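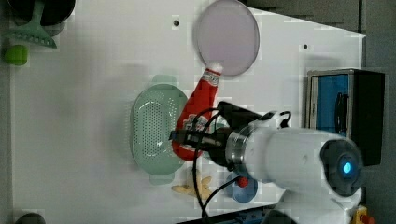

I finally got to see Baststead last night and I'm still buzzing! If you've been putting it off because it's a small family drama with no big names on the poster, please stop putting it off. Jonalyn Salazar plays both sisters (yes, both), and by the second half I had completely forgotten it was one actress. The kitchen argument made me grip the armrest, and then the bus song had me crying into my popcorn.

I've followed her since her tiny part in Kudo, where she had 4 lines and stole the movie anyway. There were only two of us in our row, so I got to clap at the end without feeling silly.

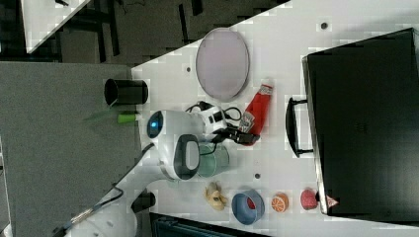 Morag Crichton commented that she liked it too but thought the father deserved a proper goodbye, and that the last ten minutes felt rushed to her. Fair point, Morag, though I loved that quick ending! I'm going again in October when it comes back to the late show, and this time I'm bringing my mom.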